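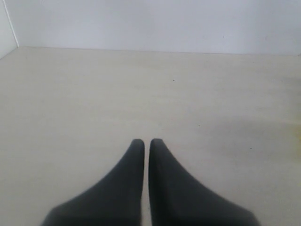
The Clear Surface

By Jonalyn Enriquez

8 min read
Print | E-mail

Start with the mail. It's always the mail. Then keys, a phone charger, half a roll of tape, and by dinner the table is gone.

Diane Chisholm got tired of it in March. She and Laurier Kennedy share a rowhouse in Thibodeau, 1187 square feet, one good table, and she wanted the table back. Her rule: everything off by night. Everything. Fruit bowl too.

"Laurier hated it," she says. "He moved the fruit bowl back four times."

Pale tops are having a moment. Cream, sand, beige, oatmeal, whatever the catalog is calling it this season. They make a small room feel calmer and they're kind to morning light. They also show every crumb. One dot and your eye goes right to it.

Rosaire Boychuk sells them for a living, out of the Condidano showroom, and doesn't pretend otherwise. Dark wood hides crumbs but shows dust. Light tops, the reverse. Pick your poison. His best seller is a plain cream table at $1341, no drawer, no trim. People ask for a drawer. He talks them out of it. A drawer is were the mail goes to die.
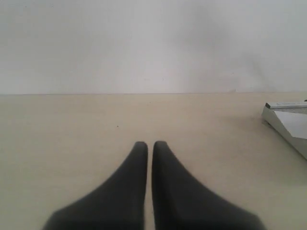 So how do you keep it bare? Chisholm gives it 15 minutes after supper. Damp cloth, mild soap, dry cloth. No spray polish, which leaves a film. Pen marks get a dab of rubbing alcohol, tested underneath first. Anything left over goes in one basket by the stairs, and the basket gets emptied when it's full. Or when someone trips on it.

Evdokia Tsolakis isn't sold. She refinishes old tables and thinks a bare one looks like nobody's home. Hers has ink on it, a burn, rings from three decades of coffee. She was once quoted $2197 for a seamless top and laughed at the guy.

"I'd put a plate on it the first day," she says. "Then a newspaper. Then we're back to were we started."

Kennedy has come around, mostly. He does his crosswords at the table now, and takes them with him when he gets up. The fruit bowl lives on the fridge.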